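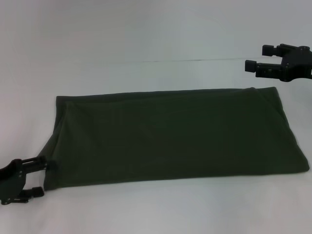

The planning group at Benel requests comment on the handling of second folds in our cloth manipulation stack. The present controller treats the work as a sequence of fixed primitives: grasp, lift, carry across, release, smooth. After the first fold, a perception module estimates the outline of the cloth and passes four corner points to the planner. Our difficulty lies in that estimate. With the green cloth doubled over as it is here, the upper layer does not cover the lower one exactly, so a strip shows along the far side and a pointed flap is left beside the left gripper. The outline module reads the outer silhouette only. It therefore reports the tip of the flap as a corner of the folded article, and the planner proposes a grasp there which takes one layer where two are wanted. We should be grateful for the experience of other members before we commit to a change in the software.

Posted by benel_planning, October, 09:14
2 shares – 39 comments – showing selected replies

**fold_state_kg** replied:

Our department met the same fault last year and concluded that the silhouette is the wrong quantity to estimate once a cloth has more than one layer. We now keep a mesh of the article in memory from the moment it is first laid flat, and each primitive updates that mesh. The camera is used to correct the mesh after every release. The planner asks the mesh how many layers lie under a proposed grasp point, and a point with the wrong number is refused.

The arrangement has a cost. The correction step must be run with the arms clear of the cloth, or the fitting routine pulls the mesh towards the fingertips. We recommend that the left arm be withdrawn before any frame is passed to the estimator.

**pellard_integration** replied:

Pellard does not support the use of a stored mesh for this purpose. We maintained one for two product releases and removed it. The mesh was accurate after the first fold and unreliable after the second, and operators placed more trust in it than it deserved. An error made at the first release was carried through every later step.

We propose a simpler course. Train a segmentation head with three classes: upper layer, exposed lower layer, and background. On plain cloth of a single colour the boundary is faint, but the fold line on the left of the posted view is distinct enough to label by hand. Our training set for this head was 434 labelled frames, which one person prepared without special tools.

**fold_state_kg** replied:

I would dispute the word "unreliable". Our mesh is corrected at each release, and errors are not carried forward unchecked. May I ask whether the Pellard version made any correction from the camera between folds?

**pellard_integration** replied:

It did so only at the end of the sequence. I accept that this is a material difference between the two systems. I maintain the objection as regards dark, matte fabrics, where depth readings in our installation were poor and the correction had little to work with.

**tactile_first** replied:

Both proposals ask vision to settle a question that can be settled at the fingers. If the gripper closes on a corner and the gap between the pads is measured, one layer and two layers give different readings for most towelling and heavy cotton. The planner may then attempt the grasp, check the reading, and try again further in if the result is wrong. We set a limit of 2 attempts for each corner, after which the sequence is handed to a recovery routine.

I do not recommend this for thin fabrics. The readings overlap and the check becomes worthless.

**benel_planning** replied:

We thank members for these replies and offer the following points in answer.

First, the arms. Our present procedure does not withdraw the left arm before estimation. In the posted view its upper fingertip overlaps the cloth at the tip of the flap, and the lower-left corner of the cloth is beside the gripper opening. The arm mask in our perception code is drawn from joint positions with a margin added on every side, so part of the flap is removed along with the finger. We had not connected this with the corner error until the remark from fold_state_kg.

Second, the finger gap. Our gripper driver reports opening width, but the value is filtered heavily and arrives late. We shall ask the controls section whether the unfiltered value can be made available to the planner.

Third, the segmentation head. We would welcome a note from Pellard on how the labels treat the small triangle of lower layer on the right-hand side. It is narrow, and two of our own staff marked it differently.

**pellard_integration** replied:

We label any visible lower layer, however narrow. Our first instructions allowed the labeller to ignore small pieces, and the head learnt to ignore large ones as well. Where two labellers differ, a third marks the frame and the majority is kept.

**seam_and_edge** replied:

A minor matter, but one that cost us time. There is a faint line across the work surface beyond the cloth in the opening post, running towards the right gripper. We had such a line on our own bench, and our edge detector joined it to the far edge of the article whenever the cloth was laid close to it. We now take one view of the bare surface at the start of each session and subtract it. Members using a light surface with a join in it may wish to do the same.

**gundogdu_lab_user** replied:

The Gündoğdu planner has an option which may be of use. The release point of the first fold can be moved so that the upper layer overshoots the lower by a small set distance. The lower layer is then hidden on the far side and the silhouette becomes a fair description of the article. We have run 400 folds in this manner with the ordinary outline module and no layer estimate at all.

**fold_state_kg** replied:

With respect, that conceals the fault without curing it. If the article is meant to be folded square, a deliberate overshoot is an error in the finished work. It also does nothing for the sides, where the exposed flap in the opening post is found.

**gundogdu_lab_user** replied:

The tolerance in our work permits it. I agree that it may not do so elsewhere, and I should have said that our articles are cut square and are fed to the table in a known position. For cloth which arrives at an angle I would not expect the option to help.

**luvitz_support** replied:

Users of the Luvitz toolkit should note that the arm mask margin can be set separately for each link. The default applies one value to the whole arm, and it is generous at the fingertips. We advise reducing it there and leaving it unchanged at the body of the gripper. The setting is read at start-up only, and a change made during a session has no effect until the perception process is restarted.

**tactile_first** replied:

Could the documentation be amended to state this? The present text implies that the value may be changed at any time.

**luvitz_support** replied:

The point is noted and has been passed to the documentation section.

**benel_planning** replied:

We have agreed the following order of work. The left arm will be withdrawn before each estimate, and the fingertip margin will be reduced. The corner error will then be measured again with no other change. Should it persist, we shall train the three-class head described by Pellard and use its boundary in place of the silhouette. The stored mesh will be held over, as we do not at present have the staff to maintain it.

We recognise that fold_state_kg would have placed these items in a different order.

**fold_state_kg** replied:

I would. A larger flap will defeat the corner estimate whether the arm is present or withdrawn, and the mesh will be needed in the end. I should nonetheless be glad to see the figures from the first stage when they are ready.

**seam_and_edge** replied:

Please include the position of the cloth relative to the line on the surface in those figures, if it is recorded.

This site uses cookies to keep members signed in and to measure the use of each board. By continuing to read, you accept our cookie policy.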